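## 4. Setting up the label printer

*Two grippers and a cardboard box with orange-brown print.*

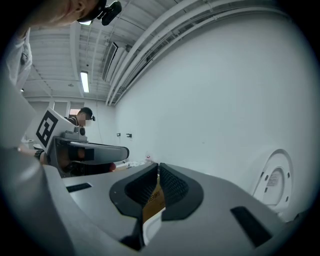 The Gikon's quick-start card claims you'll be printing in 2 minutes. I have never seen it. Allow about 40, more if the computer is old.

1. Put the printer on a level surface with the paper slot facing you. Pull the orange tape off the print head.
2. Load the roll with the labels facing up. The drawing inside the lid shows them facing down, and it is wrong.
3. Close the lid until both sides click. One click means the left latch is still open.
4. Plug in the power supply, then the USB cable. Leave Wi-Fi alone for now.
5. Install the driver from the Räsänen disk. Say no to the "label designer" – it is a 30-day trial and it takes over your default printer.
6. Hold the feed button until the light blinks, then let go. Three blank labels should come out.

**Note:** "Auto-detect" is supposed to measure the label size for you. It guesses. Type the size in by hand under Media > Custom and save it under a name you'll recognize.

### 4.1 Print a test label

1. Open Media > Test and pick the size you saved.
2. Print one label. Scan the barcode with your phone, and don't trust it just because it looks sharp.
3. If the scan fails, lower the speed one step and try again. Raising the darkness is what the help screen suggests, and it mostly smears.

**Caution:** The print head stays hot after a long run. Switch off and wait before cleaning it.

Error 1199 is listed as "head failure." Before you pay for a new head, reseat the roll. Gladys Llanos cleared it that way on both Finley units.

Iketti rolls are sold as "fully compatible." They fit, but the gap sensor misses every so often, so check the first few labels of each roll.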